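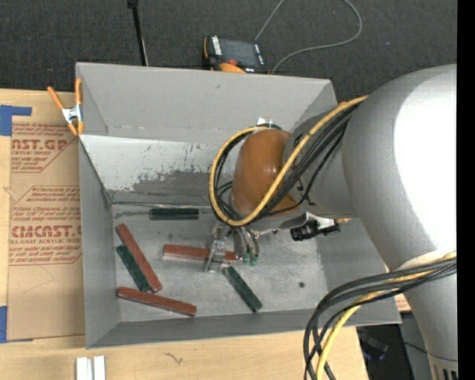
Why do blocks always end up loose in a bin, when they arrived in a box that fitted them perfectly?

Because the box only fits them one way, and a bin will take them any way you like.

I could sit down now, but I have been given a slot and a glass of water, so I'll carry on.

[Wait for people to settle. The ones at the back are still looking for chairs.]

My name is Raimo Peltonen and I look after the shared toy and games store at Plarkau. We lend to playgroups, to a few schools and to one bowls club that has never explained itself. At the stocktake in February we had 1802 items on the shelves and 1391 in the catalogue. You can see the difficulty. The difference was mostly blocks.

SLIDE 2 - Loose blocks

Red ones and green ones, lying at whatever angle they came to rest. I've spent a good part of my working life looking at blocks like these and I can tell you they have no interest in being parallel. Two will now and then lie side by side. It doesn't mean anything.

Say here: please stop calling this "untidy". They're all in the bin. If your rule is "blocks go in the bin", the rule has been kept. If you wanted a better rule you should have written one.

[Pause. Marjatta Kuusisto will object. Let her.]

SLIDE 3 - What we tried first

Trays with shaped slots. Lovely things. Aino Hirvonen cut the first set herself and we all stood about admiring them. They lasted until the first group of four-year-olds, who put the blocks in the bin and used the trays as boats.

Then labels. Then bigger labels. Then a label with a drawing of a block on it, which was taken by several borrowers to be a drawing of a loaf.

SLIDE 4 - What we do now

Open bin, low sides, nothing stacked. One kind of block to a bin, colours mixed. We used to sort by colour as well, and Onni Saarela kept this up for longer than was good for him. Sorting by colour takes an evening and is undone by one child before the coats are off.

Grey bins, by preference. A red block shows up against grey and so does a green one, though you have to look a bit harder for the dark green. We had a green bin once. We still own it. I believe there are blocks in it.

[Someone will ask about lids. Answer: no lids. A lid is one more thing to lose, and we had 2 left from the whole Stano set when we gave up.]

SLIDE 5 - Wear

Bins get scratched. Blocks have corners, and corners go where they please. I'm asked every year whether a scuffed bin should be replaced, and my view is that scuffs are fine and cracks are not. Run a hand along the inside. If you say "ow", it goes.

The same with the blocks themselves. A rubbed end is fair use. A splinter goes to the bench, where Zlatko Golob has a sheet of sandpaper and very firm opinions.

SLIDE 6 - Counting back in

We lent out 551 blocks over the spring and I'm not going to tell you how many came home until the coffee break, when I'm nearer the door.

Tip them out, lay them in rows, count the rows, put them back in any old how. Don't try to count them in the heap. I have seen grown people fall out over a heap.

[If time is short, skip to questions. If there's time left over, skip to questions anyway. Ask for the green bin back.]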